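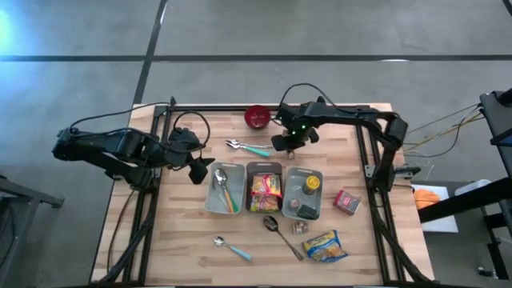
Teaching the sorting task by hand

Home both arms before you touch the leader handles. Skip this and the followers will catch up with you all at once, at a speed you won't enjoy.

1. Scatter the spoons and packets on the table. Be untidy – you are better at this than you think.
2. Start a recording in Kustier and wait for the beep.
3. Pick up one item, put it in its bin, let go, back off. Use whichever arm is nearer.
4. Fumbled a spoon? Regrasp and carry on. The policy needs to see a recovery or 2.
5. Stop recording, rescatter, repeat until you have 96 good episodes.

Spoons are worst. Come in from above and close on the handle, slowly. Delete any take where you sneezed.

Updated 10/11/2025 for the new Brilby grippers.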